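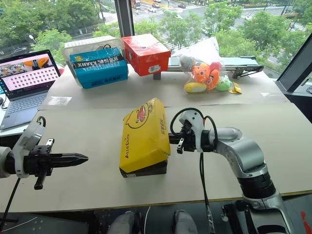
Thursday, equipment list for the second table

I spent the morning on the purchase plan and the afternoon at the window table. The budget line is 957 for the small parts, and the arms are on a separate request, so I do not touch them here.

Grippers. Deák offers spare finger pairs at 56 each, Zomaso is cheaper but asks for a minimum order. For glossy cardboard like the yellow duck box I would like to test a softer pad before we order more of the same black fingers. I write two pairs from Deák for now.

Cables. The loops over the wrists need a proper guide. Tundberg has a set for 400, delivery in 22 days. I think it is expensive, but I did not find another one with the right bend radius.

Table covering. One more roll of the beige paper, to be taken from consumables and not from this budget.

Test objects. We have enough boxes and plush toys. Shoeboxes with a hinged lid are more useful for us, because the arm must go inside and the lid takes space on the table. I will ask Zinby if they sell them empty. 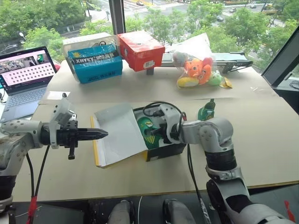 Right arm in the open shoebox, lid turned to the left.

To do: measure the free width at the back, next to the rail, before the second table is ordered. Ask Zomaso again for the minimum order, their first answer was not clear to me.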